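Home | News | Hall hire | Galleries | Find us | Contact

Print this page | E-mail this page

Packing the snack boxes - Lulness to Flerkwood

07/11/2025

The snack boxes go out from Lulness twice a year, once in March and once before winter. They go to the walking hostel at Flerkwood, which has no shop within reach once the summer bus stops, and to the two smaller huts beyond Skedham. The boxes are paid for out of the hall's own funds and from the tin by the door. This time the tin came to £552, which covered everything except the van.

The gallery follows the order of the work, from the first sorting to the last box on the table. Where we have no picture of a stage we have left the note in anyway, as several people asked for the method to be written down.

1. Sorting

Everything is sorted by type before any box is opened out. Crisps in one place, biscuits in another, nuts and dried fruit together, sweets last. Tins are not packed with snacks any more. In March two tins of peaches went in on top of the crackers and the hostel received crumbs.

2. Dates

Perla Quintero checks the dates. Anything that runs out before the end of the season goes on the hall shelf for people to help themselves. She writes nothing down, but she does put the short-dated packets at the top of each box so that they are eaten first.

3. Boxes

We use second-hand cardboard. Most of it has already been through the post once, and the old printing is left as it is. A box is rejected if the bottom corners are soft or if it has been damp. Size matters less than people think for crisps, as the weight is never a problem - a box that one person can get both arms round is about right.

The flaps are folded under and taped before anything goes in. One strip along the middle of the base and one across it. Aurelio Rosales does the taping and prefers the wide clear tape to the brown, which did not stick well to old cardboard in the cold store last winter.

4. Labels

Each box carries one label saying what is in it, by type only. We used to list every packet and it took a whole evening. The label goes on the long side, not the top, as the boxes are stacked at the other end and a top label cannot be read. Labels are written by whoever is packing that box, in whatever language they like, and Flerkwood has a sheet on the wall with the common words in each.

5. Biscuits and crackers

Packed on their sides in rows, with the heaviest packets along the bottom. Newspaper fills the gaps. These boxes are closed as soon as they are full.

6. Crisps
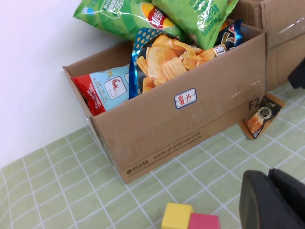

Crisps are the last thing to be packed and the first thing to run out. The bags should stand upright where they can, with the big ones at the back and the smaller ones in front, and nothing should be pressed down to make room. A tall bag standing up past the rim, like the large green one at the back left, is fine while the box is open but has to be laid over before the flaps come across. Bags with a clear window, such as the one in the middle with the wavy orange chips, are worth keeping where they can be seen. The label on the long side, in red ink, reads 薯片, potato chips, and that is all a label needs to say.

7. Closing and weighing

Tape goes on the same way as on the base. The weight is written on the van list only. The van will take 12 boxes on the lower shelf and the rest go above, lightest at the top.

8. The van

Bermúdez are doing the run again and have asked for the boxes to be at the side door, not the front, as the front step is being relaid. The hut boxes are loaded first because they come off last. Please don't move anything once it has been put in order by the door.

Totals

1,428 packets were sorted for this delivery, counting everything from the large bags down to the single biscuits. Anything left over has gone on the hall shelf.

Clean boxes for the March packing can be left in the porch at any time, flattened if possible. We have plenty of newspaper. We are short of clear tape and of red pens.

Print this page | E-mail this page

Back to Galleries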